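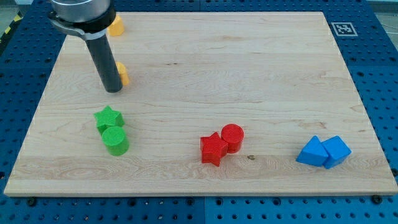

The Ene board in pale wood, on a perforated work table, with green and yellow blocks from the shape set.

Ene Board and Shape Blocks

The Ene board is a flat, rectangular play and sorting board for classrooms, therapy rooms and the kitchen table at home. It gives the blocks a calm, light background, so the colours are easy to see and the child knows where the work place begins and ends.

The board is 600 mm on the long side. Each one is cut from natural wood, and for this reason the grain is never the same. You may find darker streaks or small knots in yours. We do not count this as a fault, and we do not paint over it.

The blocks are thick enough to stand by themselves and to be held by a small hand. The star is the favourite of most children we know – it has five points and is more difficult to turn into position than the round shapes. Please choose your colours when you order. Green and yellow are always in stock, other colours we make again in June.

Details
Item number: 693
Board length: 600 mm
Recommended age: from 4 years
Guarantee: 2 years
Made in our Fovdale workshop by Algirdas Dzene

Care
Wipe the board with a damp cloth and dry it at once. Do not leave it in water or beside a heater. If the surface becomes rough after long use, sand it lightly along the grain and rub in a little food-safe oil. The blocks can be cleaned with mild soap.

The board and the blocks are also sold separately. For school orders, or if you have lost a single block, please write to Shanti Kanaujia – she answers the mail every Monday and will tell you the price with delivery.

Contact: Shanti Kanaujia, Irnero Learning Goods, Fovdale | © Irnero | Back to top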